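Supper club questions, answered

I run the Skernora supper club from my own kitchen and I get asked the same things over and over, so I've put it all on one page. If yours isn't covered, drop me a line and I'll add it.

Where do you hold it?
At my house on Flosholm, the tall one with the green gate. I send the full address once you've booked, along with a note on parking (there's hardly any, so come on the bus if you can).

How do I book?
By email only, please. I used to take bookings by text as well and ended up with two lots of people for the same chairs, which was a very cosy night! New dates go out to the mailing list first and then up on the website a bit later.

What does it cost?
It depends on the menu, and I put the price next to each date. You pay the whole lot when you book. If you have to cancel and I can fill your place, you get all of it back.

What time should I turn up?
Doors open at 7 and we sit down at half past. Please don't come early, I'll be in my apron shouting at a pan of rice.

Can you cook for allergies?
Mostly, yes. Tell me when you book and not at the table. I can't promise a kitchen free of nuts or sesame, as I use both nearly every week, so if yours is a serious allergy I'd sooner you gave it a miss.

Do you do vegetarian food?
Always, and the October menu is meat free from start to finish. Adjoa Adjei is coming back to do her groundnut stew with mushrooms, and I've been thinking about it since last year.

Can I bring my own drink?
Please do, there's no corkage. I put out water and a big pot of barley tea.

Do I have to use chopsticks?
Not at all! They go out on noodle nights, but there are forks in the dresser drawer and you can just help yourself. If you'd like to learn, Harsh Malhotra is very patient and will sit next to you. I like the wooden ones best as they grip slippery noodles so much better than metal, and I've got a soft spot for a bit of pattern, like little white flowers on blue.

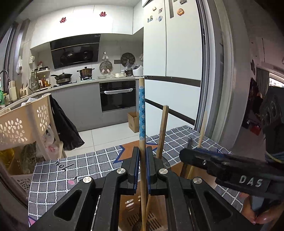 Can I bring the children?
Over tens are welcome if they'll sit through a long meal. There's one small step down into the dining room, so shout if you need a hand with it.

Will you share the recipes?
Most of them. The dumpling dough is 300 g plain flour to 205 ml just-boiled water, rested under a bowl until it feels like an earlobe. The chilli oil belongs to Yayra Alhassan and I've been sworn to secrecy.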